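Perside Pantry Words
README for the word list and the recipe card transcriptions

Hi, and welcome to the messiest hobby project I have ever put online! This is a collection of recipe cards I typed up over a very long winter, plus a list of the odd kitchen words that turn up in them. If you came for the word list only, it's in words.csv and you can skip most of what follows. If you came for my opinions on shortening, keep reading.

Last updated 17th December.

What's in the folder

cards.csv has the recipe cards, one row per card. There are 300 of them.
words.csv has the kitchen words, 169 entries, each with a plain English meaning and the number of the card where I first ran into it.
units.txt is my cheat sheet for old measures (a gill, a teacup, "butter the size of an egg").
notes.txt is where I argue with myself. You don't need it, but some people like it.

Where the cards came from

Most of them belonged to Fidelina Villanueva, who ran the lunch counter in Perside for years and wrote down everything, including what people said about the pie. Her family let me borrow the boxes and I typed them up at my kitchen table, which is also where I found out that pencil on index cards fades to nearly nothing if you keep the box beside a stove. The rest came from Ulises Llanos. His cards are much newer and much neater, and he types his own, bless him. You can tell the two apart by the source column: FV or UL.

A small batch of 36 cards came out of a drawer in the old Hillent church kitchen. No names on them at all. Those are marked HK, and if you recognize your grandmother's handwriting from my description in notes.txt, please write to me!

Columns in cards.csv

id: just a number, in the order I typed them. It means nothing else.
source: FV, UL or HK.
title: what's written at the top of the card. If there was no title I made one up and put it in square brackets, so [bean thing] is me and "Bean Thing" would be the cook.
ingredients: separated with semicolons, spelled the way the cook spelled them.
method: same deal. I left the abbreviations alone.
serves: often blank. One card says "enough", so that's what the cell says.
oven: "slow", "moderate", "hot", or a number in Fahrenheit. I did not convert anything.
remarks: whatever was in the margins. My favorite column by a mile.

A word about spelling

I went back and forth on this for ages. My first version had everything cleaned up, and it was so dull I could have cried. "Tomatos" and "bakeing powder" and "let set over nite" are how these folks wrote, so they went back in. If you're searching, try a couple of spellings. For words.csv I used the dictionary spelling when there was one and put the card spelling in the second column. 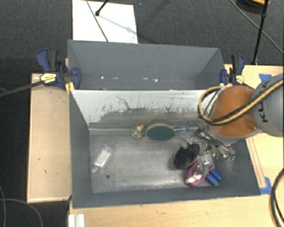
A KUKA arm reaching over a gray metal bin.

Now, the word list. It started as a sticky note on the fridge, really just things I had to look up, and then it kept growing. "Oleo" is in there, and "sweet milk", and "scald", which I thought I knew and had been doing wrong my whole life (you stop before it boils!). Some entries are only used in one family as far as I can tell. "Snibble" is one of those. Fidelina uses it on three cards to mean the trimmings of pie dough, rolled up with sugar and baked on the side for whoever is hanging around the kitchen. I have never seen it anywhere else and I say it constantly now.

There are a few words I never cracked. They're in the list with a question mark in the meaning column. The worst offender is "Sanov flour". I know Sanov was the name of a store in Perside, and the cards seem to treat the flour as softer than regular all-purpose, because she always adds a spoonful more. Beyond that, I'm guessing. I've been using cake flour and nothing bad has happened yet.

The Hoàng noodle cards

A bunch of people asked about these after I mentioned them, so: yes, they're in the set now. There are 12 of them, all typed by Ulises, who learned the dishes from the Hoàng family when he was renting the rooms upstairs from them. They gave their okay for the cards to go in, on the condition that I keep their name on them, so please do the same if you pass them along. The broth on the first card takes most of a day. Start in the morning, open a window, and don't plan on doing laundry in the next room unless you want your towels to smell like star anise (I didn't mind, my sister did).

Things that are wrong with it

Plenty! The oven column is a mix of words and numbers, and if you sort by it you'll get nonsense. A few cards are in there twice because Fidelina copied her favorites out fresh when the old ones got too greasy to read, and the two copies don't always match. I kept both on purpose. Her gingerbread gained an egg between versions and I'd love to know the story there.

Some remarks trail off where the card was torn or stained. I typed three dots for a missing piece and left it at that. Please don't fill those in and send them to me as fixes, unless you have the actual card.

Also, I have not cooked all of these. I've done most of the cakes, hardly any of the pickles, and none of the aspics, and I plan to keep it that way. The canning and pickling cards are old and the methods on them are not what you'd be told to do now, so enjoy reading them and use an up-to-date guide for the real jars.

Using it

Go ahead and cook from it, print it, read it out loud at a potluck, make your own list out of mine. Keep the source column attached so the cooks get their credit. If you put any of it in a book or a newsletter, tell me, mostly so I can get a copy.

Sending me cards

Yes please! A clear scan of both sides is best, since the good stuff is so often on the back. Tell me who wrote it and roughly when, if you know. I'm slow. The last pile arrived in July and I'm still working through the casseroles.

To do

Sort out the oven column.
Add the second box of Fidelina's cookies.
Find somebody who remembers the Sanov store.
Try the vinegar pie again with less vinegar.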